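**Hunwood opens orders for the Biltorora two-arm tabletop cell**

I'm Meirion Price, I run product at Hunwood, and I've been waiting a long time to write this one: Biltorora is on sale! It's our first complete two-arm cell, walls and rails and baskets included, and it goes on top of a bench you probably already own (ours has moved benches more times than I'd like to admit).

The idea came from our own shop. We kept building little enclosures for people who wanted to try handling jobs with two arms, and every one of them asked for the same stuff: a work surface with some pattern to it, walls they could change, and a close-up view from the gripper. So we put all of that in one box. You can order the wall and surface prints plain, but I'm a big fan of the loud ones.

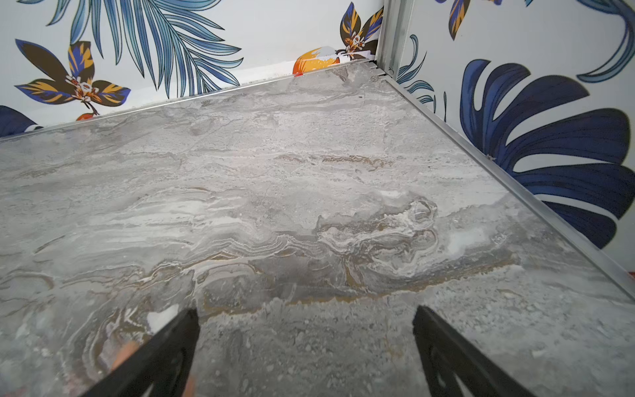
**How long does it take to set up?**

Plan on one afternoon with two people. The rails come cut and labeled, the arms bolt to the front rail, and the software walks you through calibration in 22 steps, most of them a single click.

Each arm runs on Flurkis, our control software, and you can drive the pair together or hand one of them over to a script while you steer the other. I like working that way for fabric, where it's handy to have a person in charge of the tricky side.

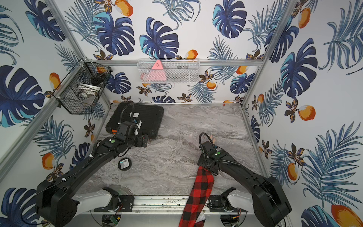 Flurkis also stores up to 1,024 sessions on the built-in drive before you need to move anything off, and it keeps the views from the fixed camera and the gripper cameras lined up in time. That last part took us forever to get right and I'm still a little giddy about it. Scrubbing back through a grasp from both angles saves so much guessing.

The gripper fingers are a new design from our friends at Ko. They're slim, with cutouts that keep the weight down, and they swap with one screw. We wanted fingers that could deal with odd shapes and soft cuffs as well as boxes, so that's what we spent the spring testing.

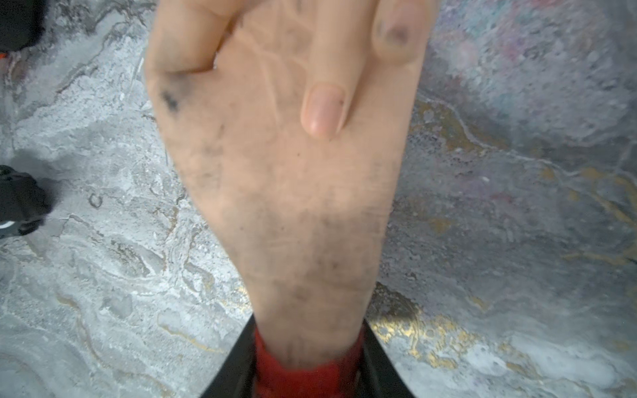
Spare fingers ship in packs of 6, and every cell comes with one pack in the drawer. You also get the wire baskets, the mounting hardware and 30 days of setup help by phone or video, which usually means me or whoever is closest to the headset. Please call! We'd much sooner hear from you on day one than read a long email in week three.
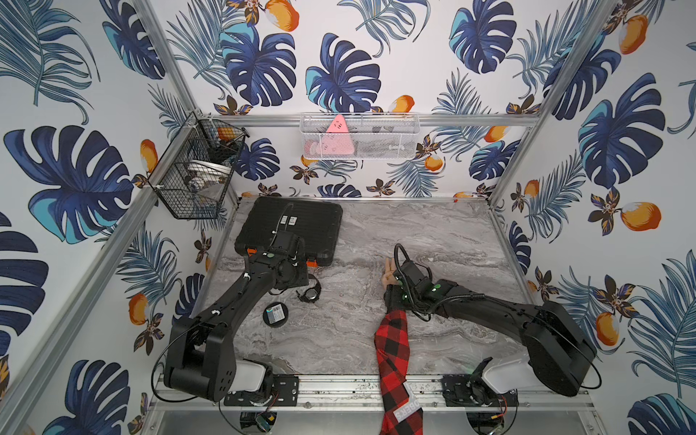 *Biltorora with both arms at work, the right one gripping a mannequin hand.*

Orders are open now through the Hunwood sales desk, and the first cells leave our shop in February. Anyone who bought one of our older enclosures can trade it in toward the new one, rails and all. For demo time or press questions, ask for Meirion at the front desk, mornings are best.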